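# Pillby 充電ログ

持ち歩き用の小型機器について、充電時間と電池の持ちを記録したCSVデータです。 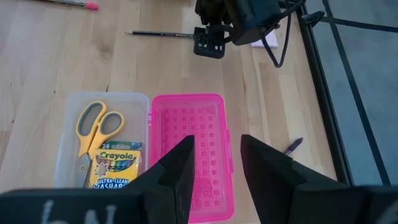 ## 収録内容

対象はモバイルバッテリー Gustico 2台と、ハンディGPS Van Loon 5台です。記録は3月に始めました。

- `charge.csv`:充電の開始・終了時刻、使用した充電器、ケーブルの種類
- `runtime.csv`:満充電から電源が落ちるまでの分数
- `devices.csv`:機器ID、購入時の状態、ファームウェアの版

文字コードはUTF-8、改行はLF。時刻は日本時間です。空欄は未計測を表し、0とは区別しています。

## 計測方法

室温は約18度。GPSは画面の明るさを中央に固定し、測位を続けたまま放置しました。充電器はすべて Gulorside の2ポート型で、同時充電はしていません。

## 既知の問題

- `runtime.csv` の初期の行には、途中で画面が消灯したものが混じっています。`note` 列に `dim` とあります。
- ケーブルの種類は途中から記録したため、古い行では空欄です。
- ファームウェア更新の前後で機器IDは変えていません。比較するときは版の列も見てください。

## 利用条件

CC BY 4.0。再配布の際はデータ名 Pillby を記載してください。誤りの報告は Issue へお願いします。該当するファイル名と行番号があると助かります。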